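Selbridge Refits Shared Beverage Stations Ahead of Winter Term

September 29, 2026

The Selbridge Center for Continuing Education has begun refitting the beverage stations in its classroom buildings, replacing open baskets and cardboard cartons with gravity-feed bins for tea and other single-serve packets. The work is being carried out by the Office of Building Services and will be finished before classes resume in January. 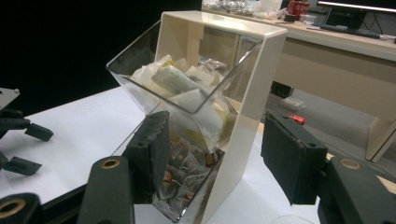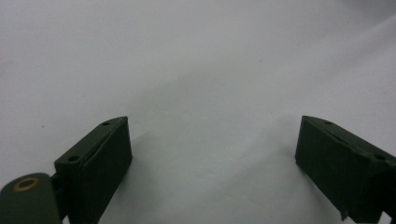

Tea envelopes and small brown-and-white sachets in a clear-fronted bin (first photo); a pale, unmarked surface (second photo).

The refit covers 17 stations in the two main classroom buildings and the Kong Reading Room. Each station serves students, instructors and visitors during the day and remains open through the last evening class. Under the previous arrangement, packets were set out in whatever containers were on hand, and stock was checked only when a complaint reached the front desk.

A review completed last winter recorded 287 service requests related to the stations over the academic year. Most concerned empty containers, torn packets or spills on the counter. A smaller number concerned older stock, which tended to stay at the bottom of the baskets while newer packets were placed on top and used first.

The new bins are filled from the top and emptied from the front, so that packets placed in the bin earlier are generally the first to be taken. A clear front allows staff to see the level of the contents during a regular walk-through. The bins were purchased through Zorerix, the Center's contracted supplier of pantry fixtures, following a trial at two stations in the east building.

During the trial, Building Services found that paper envelopes did not always slide down as easily as smaller packets. Overfilled bins were the usual cause. Staff have been instructed to leave space below the rim, to flatten envelopes that have folded over, and to clear the lower compartment by hand if the contents stop moving. Mixed bins are permitted at stations with limited counter space, although separate bins for tea and for other packets are preferred where there is room.

Counters will also be cleared of posted notices, loose signs and personal items. Departments that have placed their own supplies at a shared station are asked to remove them by the end of the current term. Unlabeled mugs left behind after that point will be taken to the lost property desk in the main lobby, where they will be held for the usual period.

Restocking will move to a fixed schedule. Stations in the main buildings will be filled each morning before the first class, and the station in the Kong Reading Room will be filled a second time in the afternoon. Requests made between rounds should be entered in Plular, the online request system already used for room setup and repairs. Requests should state the building, the floor and the item needed. Telephone requests will be accepted only from evening instructors who do not have access to the system.

The selection of teas will stay the same through the winter term. Black, green and herbal varieties will continue to be offered at every station, and packets will remain individually wrapped. Hot water dispensers are not part of the present work and will be serviced separately under the existing maintenance agreement.

Cleaning procedures have been revised to match the new equipment. Bins are to be emptied, wiped with a soft cloth and mild soap, and fully dried before they are refilled. Abrasive pads should not be used on the clear parts. Any bin with a crack or a sharp edge is to be withdrawn from service and reported the same day.

The Center has set aside 188 of the former baskets and trays for reuse. Departments may request them for office supplies or classroom materials at no charge, and any that remain unclaimed will be offered to neighborhood organizations. Containers that are stained or broken will be recycled where possible.

Some stations may be closed for short periods while counters are cleaned and fixtures are put in place. Notices will be posted at the entrance to each building before work begins on that floor, and the nearest open station will be listed. No classrooms will be affected.

Questions about the schedule may be directed to the Office of Building Services, Selbridge Center for Continuing Education, during regular business hours.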